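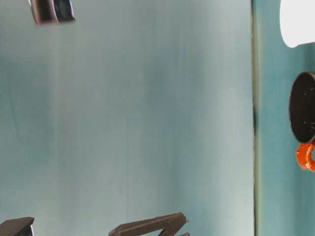
Pale blue-gray on the left, deeper teal past the seam.

Wiping Down Painted Surfaces Without Leaving Streaks
By Rosine Royer, April

I painted most of our back room in blues and teals, and I love it, but wow, do those colors show every lazy swipe of a rag! White walls forgive you. A matte blue-gray will keep a record of your whole cleaning career.

First thing I changed was the water. I used to fill the bucket hot and squirt in dish soap until it looked busy. Now it's lukewarm water and one small squirt, and I wring the cloth until my wrists complain. Work from the bottom up (my neighbor Pascal Tanguy taught me that one, and I argued with him for a week). Dirty drips running down over dry, dusty paint leave tracks that are a pain to get off. Over a patch you've already washed, they wipe right away.

Then rinse with a second cloth, plain water, and dry with an old T-shirt. Don't scrub in circles on matte paint -- you'll end up with shiny spots, and the only cure for those is more paint.

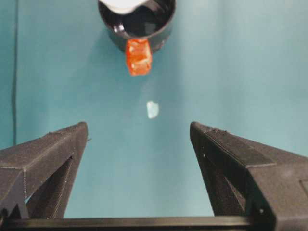

Smooth teal, a little lighter toward the right.

Seams and creases need their own tool. I keep a soft toothbrush in the bucket, barely damp, and run it along the line once, then blot. If you flood a seam, the water sits in there and the edge starts to lift. Ask me about my hallway.

For greasy fingerprints I dab on a paste of baking soda and water, count to 30, and wipe it off gently. Try it somewhere hidden first, please -- it can dull a dark color.

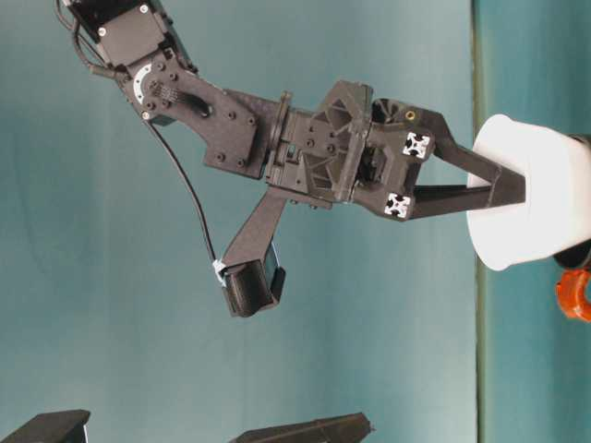

And wash the rags afterward with no fabric softener, because softener leaves a film and you'll be wiping that onto your walls next time. I had more than 26 rags at one point, most of them useless for exactly that reason.

Recent tips
Getting Candle Wax Off a Tablecloth
Quieting a Squeaky Drawer
What I Keep Under the Sink

Contact | Copyright Rosine Royer | Back to top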